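Okay I have been reading about where popcorn comes from for most of February and I need to put it somewhere, so. Corn thread! 🧵

1/ Every kind of corn you have ever eaten, sweet, popping, the stuff in tortillas, goes back to a wild grass from Mexico called teosinte. The "ear" is a skinny little thing with a few hard seeds in a row. You would walk right past it.

2/ Farmers did the rest. Thousands of years of people saving the seeds they liked best and planting those. No labs, no idea what a gene was, just a lot of very picky gardeners (my people).

3/ Sweet corn is sweet thanks to a hiccup in how the kernel turns sugar into starch. The sugar hangs around longer. That also explains why the old-timers tell you to get the water boiling before you go out and pick!!

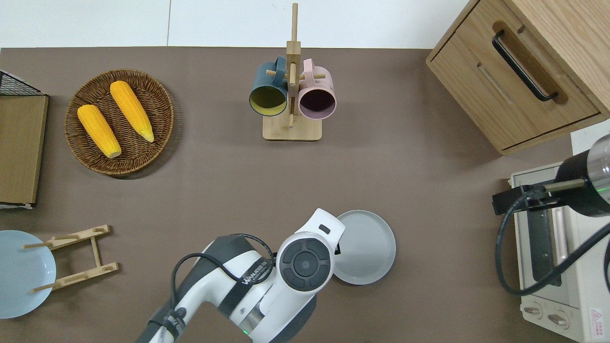

2 min read · 17 posts saved as one page

4/ Newer supersweet types hold their sugar for days, so you can relax a bit. Corina Husar at the Gusari seed swap still won't grow them, she says they taste like candy and she wants corn that tastes like corn. I love both and refuse to choose.

5/ Now silk. Each strand runs to ONE future kernel. Pollen lands on the strand, grows a tube all the way down, and that kernel gets made. So when you find a gap on a cob, that's a strand that missed out. I think about this every single time I shuck.

6/ Corn is wind pollinated, so plant it in a block. My first year I did one long row along the fence and got the saddest, gappiest cobs. Piret Lapiņa was kind about it. Her sister Liis was not.

7/ Popcorn! Hard shell, a tiny bit of water inside. Heat it, the water turns to steam, pressure builds and then bang, the starch puffs out. Too dry and it won't pop. If yours is full of duds try a spoonful of water in the jar, shake, leave it a few days.

8/ Someone asked what I grow. An old yellow one called Grisasby that Tumaini Biwott mailed me, 200 seeds in an envelope with no instructions. Grew like crazy. Raccoons also big fans.

9/ Leftover cobs: simmer them for an hour with an onion and a bay leaf. Best soup stock of the summer and it costs you nothing. Rania Soliman puts a parmesan rind in too and now so do I.

10/ Going to stop there before I get into nixtamal, that one needs its own thread (it's SO good, it's corn and chemistry). If you have an heirloom you swear by tell me the name, I have one bed left to fill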